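Homemade fruit ice blocks – how do I stop them going rock hard?

Posted by Lamai Kamolrat in Frozen Treats, Sunthorpe Home Cooks

Hi all! I've gone completely mad for ice blocks this summer and I've got a batch of plum and raspberry on the go nearly every night. The flavour is gorgeous but the texture is letting me down. They freeze like bricks, and the colour (and most of the taste) gets sucked out in the first few minutes so you're left chewing plain ice on a stick.

My recipe is 279 grams of fruit, a cup of water, a squeeze of lemon and a spoonful of sugar, whizzed up and poured straight into the moulds. I'd love to keep the sugar low if I can, as my brother Surachet is watching his. Any ideas?

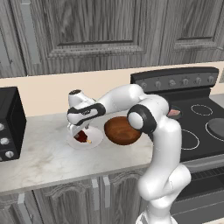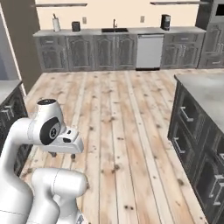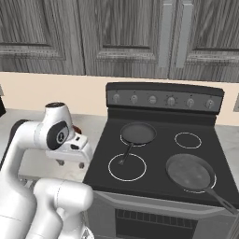
Ruairi Carnegie
A spoonful of sugar won't do it, I'm afraid! Sugar is what keeps the ice soft, so when you cut it right back you get a brick every time. Cook the fruit down first with the sugar and only a splash of the water, five minutes or until the plums collapse, then let it cool all the way before you pour. You lose a lot of water that way and the flavour is massive – I did apricots like this in April and ate four in one sitting.

If you really can't go up on sugar, swap the rest of the water for thick yoghurt or coconut milk. The fat does some of the same job and you get a lovely creamy bite. Mashed ripe banana works too, though everything will taste a bit of banana.

Also, freeze them fast. Back of the freezer, moulds not touching, and don't open the door to check on them (I'm terrible for this).

Dexter Kapoor
get better moulds. I have the Brodo ones and never had a problem

Kanyarat Chuensuk
Agree with Ruairi about cooking the fruit! One thing to add: taste the mix before it goes in and make it a touch sweeter than you'd like, as cold dulls everything. A tiny pinch of salt helps as well. With plums I leave the skins on while they cook and sieve them out after, which gives you that deep colour.

And let them sit out on a plate for a few minutes before eating. My kids moan about the wait, but the outside softens and you get fruit flavour all the way down. Coconut milk and raspberry is my favourite of the lot, so do try that one, Lamai, and tell us how it goes!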